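Zivero Bench Torch Set: my review after one winter of glass beads

I started to make glass beads at home two years ago, after a weekend class in Bimham. At the class we used big torches fixed to the table, with oxygen, and I knew that I could not have this in my flat. So I looked for something smaller and bought the Zivero set in November. It was sold by Wojcik, a small shop for glass and enamel supplies in Belliscombe.

What is in the box

You get the torch head, a table clamp, a hose, a small graphite paddle, steel mandrels and a pot of bead release. The gas is not included, and neither are the glasses for your eyes. Please buy proper didymium glasses before you light anything. The instruction sheet mentions them only on the last side, in very small letters, and I think this is wrong.

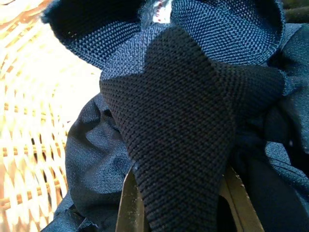

The clamp is the best part of the set. It holds on a thick table and also on a thin one, and the screw does not turn loose while you work. I put a ceramic tile under the torch and a second one where my hands rest. The angle of the head can be changed with a wing nut, but you must turn off the flame and wait first, as the nut sits close to the hot end.

The flame

With soft glass the flame is good enough. A plain round bead takes me more time than it took in the class, maybe double, but for a beginner the slow heat is a help. You can see the glass begin to move and you have time to correct it. Transparent colours stay clean. Ivory and turquoise became grey on the surface until I learned to work further from the torch.

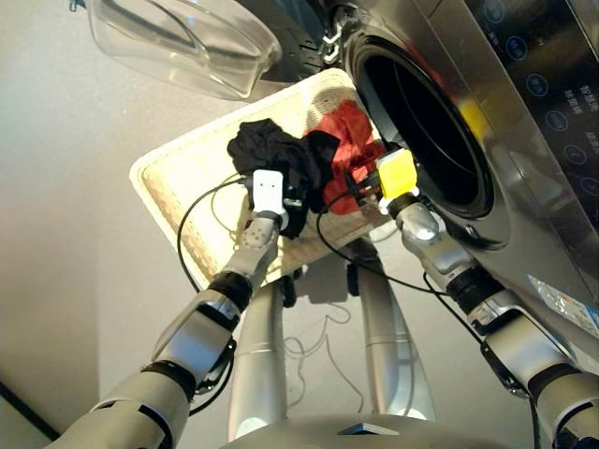
For borosilicate I cannot recommend it. I tried with a thin rod and it became soft, but I could not shape it well and my arm was tired very quickly. The seller says on the page that boro is possible "for small work". In my opinion this should be removed.

Mandrels and bead release

The mandrels are straight and easy to clean. The bead release is poor - it cracks when it dries and the bead turns around on the steel. I mixed it with a little water and this was better, then I gave up and bought another pot from Wojcik. Since then I have no more problems. 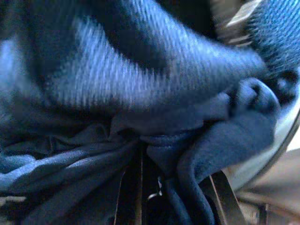
Cooling the beads

There is no kiln in the set, of course, and at this price I did not expect one. I put my beads in a pot of warm vermiculite, then I take them to the studio in Bimham, where they anneal them for a small fee. Without annealing I would not sell a bead or give it to somebody as a present. Small ones can look perfect for weeks and then split in a drawer.
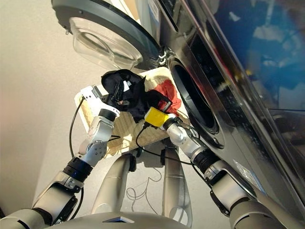 Who should buy it

If you did a first class and want to practise at home with soft glass, I think you will be satisfied. If you want to make sculptures, animals or pendants in boro, save your money for a torch with oxygen. I give four stars, and the missing one is for the bead release and the instruction sheet.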